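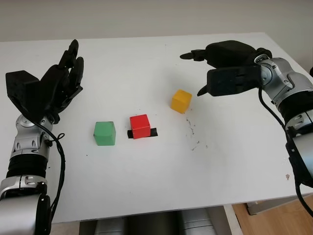

Chapter 9

Chores and Machines: What Can Be Done Today

Before you read

Make a list of the jobs you did with your hands before lunch today. Include the small ones: finding a sock, opening a jar, moving a cup out of the way to reach the sugar. Keep the list. You will need it again in Section 9.4.

By the end of this chapter you should be able to

describe the difference between a task and a chore as the words are used in this book

explain why a dishwasher counts as automation and why loading one is still done by people

read a published success rate and say what was left out of it

estimate whether a given shop-floor job is a good candidate for a robot arm

Key terms: task, chore, fixture, grasp, placement error, reset, cycle time, success rate, intervention

9.1 The question

People have been promised a household robot for a long time. The promise usually takes the form of a machine with two arms that clears the table, does the laundry, and puts the groceries away. Washing machines, dishwashers, and floor-cleaning robots have arrived. The machine with two arms mostly has not, at least not in homes.

This chapter asks how close it is. The answer depends on what you count as a chore, so we begin there.

A task, in this book, is one action with a clear start and a clear finish. Pick up the red cube and set it on the tape is a task. A chore is a string of tasks carried out in a place that was not arranged for the person or machine doing it. Tidying a child's bedroom is a chore. It may include a hundred tasks, and the person doing the work has to decide what they are along the way.

Most research results you will read about are results on tasks. Most advertising is about chores. Keep the two apart and much of the confusion in this subject goes away.

9.2 Starting with cubes

The photograph that opens the chapter shows a common kind of starting point: three wooden cubes on a white table, one green, one red, one yellow-orange, with a robot hand beyond each end of the row. The cubes are close to the same size. The red one sits on a strip of black tape.

Cubes are popular for good reasons. They have flat sides, so two fingers can close on them from several directions. They do not bend, leak, or tear. Their colors make them easy for a camera to tell apart. A mark on the table gives the experimenter a place to measure from. If a cube is supposed to end up on the mark and ends up beside it, the distance between the two is the placement error, and it can be written down with a ruler.

Now compare a cube with a wet dish towel. The towel has no fixed shape. Where you should grip it depends on how it fell. If you lift it by one corner, the rest of it moves in a way that is hard to predict. There is no single correct final position, either. Ask three people what a folded towel looks like and you may get three answers.

Between the cube and the towel there is a long range of objects. Mugs are nearer the cube. Plastic grocery bags are nearer the towel. A drinking glass is an awkward case, easy in shape but clear, so a camera has trouble finding its edges, and it breaks if squeezed too hard.

9.3 Three sources of difficulty

The object. We have covered this in part. Weight, stiffness, surface, and fragility all matter. So does variety. A machine that handles one brand of yogurt cup all day has a different job from one that must handle whatever is in the refrigerator.

The place. A factory can change the place to suit the machine. Parts arrive in trays with a pocket for each one, and a fixture holds the work still. The floor is level and the lights stay on. In a home the machine has to accept the place as it is. Drawers stick. The counter is full. Somebody moved the trash can.

The order of work. Chores seldom run straight through. You start to wipe the counter, find a knife, put the knife in the sink, find the sink full, and empty the sink first. People do this without much thought. For a machine, each turn is a decision, and an error early in the chain can spoil everything after it.

The last point can be put in numbers. Suppose a robot succeeds at each single task 98 percent of the time. If a chore takes 30 tasks in a row, and any failure ruins the chore, the robot will finish it a little over half the time. A 2 percent failure rate sounds small. Spread over a whole chore, it is the difference between a helper and a thing you have to watch.

Check your understanding

A robot finishes a single task 95 percent of the time. How often will it finish a chore made of 10 such tasks, if every one must succeed and no retries are allowed? What changes if it can notice a failure and try once more?

9.4 Case: the returns bench at Grorkport

The Grorkport warehouse receives returned small appliances. At the bench, a worker opens the box, takes out the item, checks that the cord and manual are there, and sorts the item into one of several bins. The firm that runs the building, Halvorsen, wanted to know which parts of this job an arm could do.

It began with a trial of the last step only. Items had already been unpacked and checked. An arm from Tenemura took each one from a marked spot on the bench and put it in a bin. Over a shift the arm was given 130 items. It placed most of them without help. The failures fell into two groups: cords that had come loose and hung over the edge, and glossy black items that the camera lost against the dark mat. The second group was fixed by changing the mat. The first was fixed by asking the worker upstream to tie the cord.

Notice what the second fix did. It moved part of the difficulty from the machine to a person. The arm's success rate went up, and so did the worker's cycle time. Whether the trial saved labor depends on both figures, and reports often give just the first.

Opening the boxes was tried later and given up. Every carton had been retaped by a customer in a different way. Some were tied with string. The job was within reach on a good carton and hopeless on a bad one, and the arm had no reliable way to tell which it had been handed. The work stayed with people.

Go back to the list you made before reading. Mark each job as closer to the sorting step or closer to the carton.

9.5 Reading a success rate

When you see a number such as "succeeded in nine trials of ten," ask the following.

Who put the objects back between trials? This is called a reset. If a person sets the objects in nearly the same place each time, the result tells you little about what happens when they are somewhere else.

Had the machine met these objects before?

What counted as success? Dropping a shirt in a basket and folding it are both described as "handling laundry."

How long did it take? Videos are sometimes played faster than real time. A small label in the corner may say so.

Did anyone step in? Each time a person stops the machine, nudges an object, or takes over the controls is an intervention. A trial with two interventions may still be reported as a success.

None of these questions means the result is false. A careful report answers all five, and you can then decide how much it tells you about the job you care about.

9.6 Where things stand

Some plain statements can be made. Moving rigid objects of known shape between known places is routine work for machines and has been for decades. Moving rigid objects of mixed shape out of a bin is done commercially, with people nearby to clear jams. Folding cloth, tying, threading, and peeling can be shown in a laboratory but are slower and less reliable than a person. Carrying out an entire household chore in a strange home, start to finish, without help, is not something you can buy and depend on.

Cost belongs in the picture as well. A household machine competes with a person who is already there, who can do the job in a few minutes, and who does not need a service contract. A shop-floor machine competes with wages across a full shift. That is one reason the shop floor tends to come first, even when the physical task is the same.

Exercises

1. Choose one chore from your own home and break it into tasks. Stop when each task has a clear start and finish. Circle the task you think a machine would fail most often and give your reason.

2. Place three blocks in a row on a table and mark the middle position with tape. With your eyes closed, remove the middle block and put it back on the mark. Measure the placement error. Repeat wearing a thick glove.

3. The Griden data set in Appendix C lists trial results for a dish-loading task. Recalculate the success rate after removing every trial with an intervention.

4. Write one paragraph for a manager at Grorkport explaining whether tying cords at the bench was a good trade. State what further figures you would need.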